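Robotique de manipulation - notes de cours
Séance 5 : quand la prise lâche
Notes rédigées par Lorenz Kaufmann, relues par Nhàn La

Bonjour à toutes et à tous, et merci à celles et ceux qui m'ont signalé les coquilles de la séance précédente (il y en avait beaucoup, je le reconnais volontiers). Nous allons consacrer ces quelques pages à une panne que le groupe de Godfrey Shemweta a rencontrée en juin, et qui m'a paru bien plus instructive que les beaux exemples du polycopié. Prenez le temps de lire jusqu'au bout avant de vous jeter sur les exercices !

1. Les faits

La tâche était simple sur le papier : saisir un petit légume, le soulever, le transporter, le reposer. Sur la campagne complète, le journal compte 2 260 prises, dont 354 se sont terminées par une chute de l'objet. Ce chiffre a d'abord inquiété tout le monde, puis Tài Vũ a eu la bonne idée de trier les chutes par objet, et l'on s'est aperçu que les citrouilles et les courges côtelées en fournissaient la plus grande part. Les objets lisses, eux, se comportaient fort convenablement.

2. Pourquoi les côtes posent problème

Une petite citrouille est plus large que haute, avec des sillons profonds. Un doigt qui arrive sur le sommet d'une côte n'a qu'un contact étroit ; s'il se trouve au bord d'un sillon, il peut y glisser de quelques millimètres, et toute la répartition des forces change d'un coup. La main, de son côté, continue d'appliquer la consigne calculée pour le contact initial.
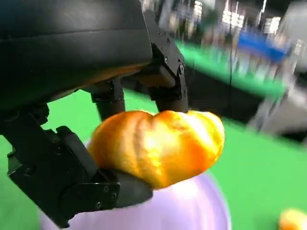
Fig. 1 - Prise à trois doigts sur une citrouille côtelée : deux appuis par le dessus, le pouce en opposition par-dessous.

Regardez bien où portent les doigts, car tout le raisonnement part de là. Le pouce forme une sorte de palette qui soutient l'objet, et les deux autres doigts le pressent par le haut. Si l'un des appuis supérieurs se déplace, la citrouille peut pivoter autour des deux contacts restants, et le pouce ne suffit plus à la retenir.

3. La vraie cause

C'est ici que l'histoire devient intéressante. Le contrôleur Merrick savait détecter un glissement, mais l'alarme était filtrée sur une fenêtre de 300 ms, héritée d'un ancien réglage pour des boîtes en carton. Quand l'alarme se déclenchait enfin, l'objet était déjà parti. Khoa Ung l'a montré en superposant les courants moteurs et l'instant de la chute - je vous recommande vivement de refaire ce tracé vous-mêmes, on comprend beaucoup mieux avec ses propres courbes.

Plus gênant encore, le bras poursuivait sa trajectoire à vide, doigts refermés, jusqu'au point de dépose. Personne n'avait prévu d'état « objet perdu » dans la machine à états.

4. Consignes pour le TP

Avant tout essai, vérifiez l'arrêt d'urgence et réduisez la vitesse du bras. En cas de chute, on arrête d'abord le mouvement, on ramasse ensuite : ne passez jamais la main sous les doigts tant que les moteurs sont alimentés, même si le bras semble immobile. Notez dans le cahier l'objet, l'orientation des côtes et le doigt qui a cédé en premier.

Pour la prochaine fois, proposez un état « objet perdu » avec ses transitions d'entrée et de sortie, et indiquez quelle fenêtre de filtrage vous choisiriez. Les comptes rendus sont à remettre à Nhàn, en binôme si vous le souhaitez.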